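The Fruit Sorters

By late afternoon the oranges have started to look tired. They have been picked up, put down, nudged, rolled into corners and picked up again, and they will be back on duty in the evening. Few pieces of fruit have had so full a life and so little prospect of being eaten.

Their employer, in a manner of speaking, is Erkik, a small outfit that pays people to do chores at home with a pair of hand-held grippers. The chores are recorded, checked and passed along to Gredano, a learning system that hopes one day to do chores itself. For now it watches, like a teenager during the dishes.

I signed up in December, having been told the work required no skill. I was handed the grippers, shown how to squeeze, and given a task sheet that said "Sort fruit." My first attempt at shifting a tangerine ended under the radiator. Thirty seconds with those fingers will teach you more respect for your thumb than any anatomy class.

The target for a single chore is 1000 usable examples. "Usable" is where the trouble starts. An episode begins with the hands clear of the work and ends when they are clear again. Drop something and carry on, and the clip goes in a separate pile. Drop something and swear, and it goes in the same pile, minus the sound.

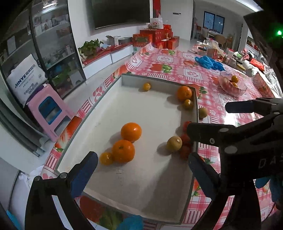

Why not record the same perfect move over and over? A system that has only ever met one tidy arrangement tends to fall apart at the second, so collectors change the positions, the order and the mix of things to be moved.

This explains the layout sheets, which come from an office called Radu and read like seating plans for a difficult wedding. Big fruit beside small fruit. Small fruit against the wall. Red ones in a line, then not in a line. On a good day I get through 39 layouts before my wrists file a complaint. On my best day 80 percent of the clips passed review, and I was unbearable at dinner.

Review happens at Tradska, where people I have never met watch me fumble for a living. Their notes are short. "Hesitates." "Left hand idle." "Why?" I had no answer to that last one. I had been trying to get hold of a plum for 30 seconds, and had apparently gone round it twice, like a dog choosing a spot on the rug.

My left hand has since been given more to do. Next on the sheet is folding towels, and I've asked whether they come in a smaller size.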